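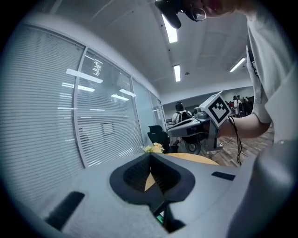
A hand-held gripper with a printed marker cube, seen from a second gripper at the Hestness student project.

Hestness student project releases 2,322 hand-held gripper recordings

Drositz, February – The student manipulation project at Hestness has released its first set of demonstrations recorded with hand-held grippers. The set contains 2,322 recordings covering 21 table-top tasks, among them cup stacking, cable sorting and lid removal.

Recordings were made by 23 students enrolled in the second-year automation course. Each student completed a calibration exercise before recording. A square fiducial marker on a printed cube gives the position of the gripper in the room, and the recorded path is later replayed on a fixed arm in the Bunen laboratory.

Recordings with lost tracking were removed before release. Those with short gaps were kept and are flagged in the index file. Gripper opening is stored as a separate channel – users should check the units given in the notes before combining it with older data.

The project will enter two policies trained on the set in the Bañuelos student manipulation round. Source files for the marker mount and the calibration sheet are included with the release.

Requests for access should be sent to the Hestness course office.

Shares: 23 | Comments: 2

Related items
Bañuelos round: task list and table dimensions
Bunen laboratory opening hours
Automation course, second year: project allocation
Drositz campus workshop: printer booking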